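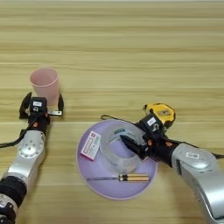

Bench, April. Lavender plate with the tape roll, the small box and the screwdriver on it. Pink cup behind.

Notebook, small tools bench, April

Started at ten. The job is still the one Nabila set us: decide what lives on the bench all the time and what goes back in the drawers at the end of a session. The Stislow shelves are full, so anything that stays out has to earn its place.

Plate first. We have been using the round lavender one as a catch-all and I want to keep it. The rim is shallow but it is enough to stop small things wandering off across the table. Sang-wook would prefer a proper tray from the Godby catalogue, item 2410, but that one is too long for the space we have and would end up with twice as much in it.

Clear tape stays. I put it on edge when I can because it is easier to pick up. The screwdriver with the yellow and black handle stays as well, along the front of the plate. Eun-ji asked for the handle to point right. She and Tae-yang both reach from that side, so agreed.

The tape measure doesn't go on the plate. Tried it, and it takes up half the room. It can sit directly on the table to the left, where the yellow is easy to spot.

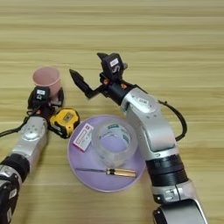
Cup

The pink cup was meant for pencils. Nobody brought any pencils down from Lim, so for now it is just a cup. Seo-ah wants it for offcuts of tape and backing paper, which would save walking to the bin. I said yes on condition it gets emptied before lunch. It stands upright well enough on the wood. Keep it to the left, past the tape measure, so that sleeves don't catch it on the way to the plate.

To do: ask Lim about the pencils again. Also a marker, fine tip, black.

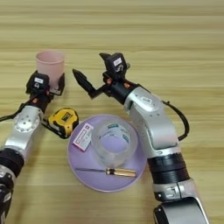
Cup, tape measure, plate. Far side of the table kept clear.

The clear strip at the back matters more than the rest of it. Drawings get unrolled there, and last month we had a mug and two boxes of fixings sitting on top of the Kundberg sheets. Sheet 313 still has the ring on it. From now on nothing is left behind the cup.

Drawer labels next. Nabila has the list, 1631 is the drawer for measuring things and it needs a new label, the old one has gone brown. I checked the tape measure against the steel rule in there and they agree over the first metre, good enough for what we cut here.
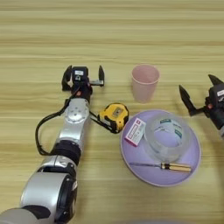

Drawer 7 is where the spare clear tape will go, once Tae-yang has moved his hinges out of it. He says this afternoon. I have left a bit of space in the next drawer down in case he needs it.

Still open: whether we want a second screwdriver out. Eun-ji thinks so, I don't. Leave it with one for a fortnight and see who complains.

Stopped at 12.20. Sheets back in the rack, label for 1631 not done.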